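Robots at the laundry

Kelemen is a laundry with 49 workers. It washes and folds coats, blankets and bedding for other people. In September it started using a robot called Brisutik to help with the folding.

Before a robot can fold, it has to learn how. People teach it with a gripper, a tool with fingers that they hold in the hand. A puffer jacket is a hard thing to learn because it is thick and squashy.
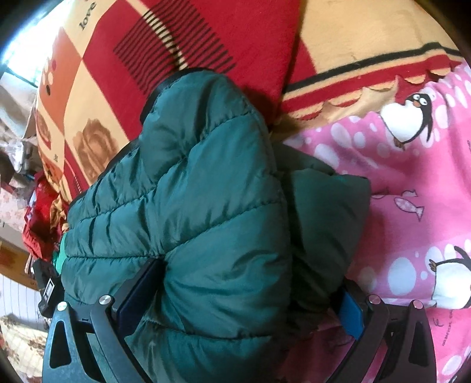
Mariann Balogh has folded clothes at Kelemen for 15 years. Now she spends 30 minutes of each shift teaching. She picks up a jacket with the gripper, folds it and starts again. She may do the same fold 200 times before the robot can copy it. 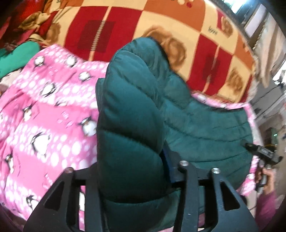 Some jobs have changed. Fewer people stand at the folding tables, and two have trained to mend the machines. Others were worried that they would lose their jobs, so the manager met them to talk about it. People still check every item, sew on buttons and deal with stains.

Page updated 11/01/2018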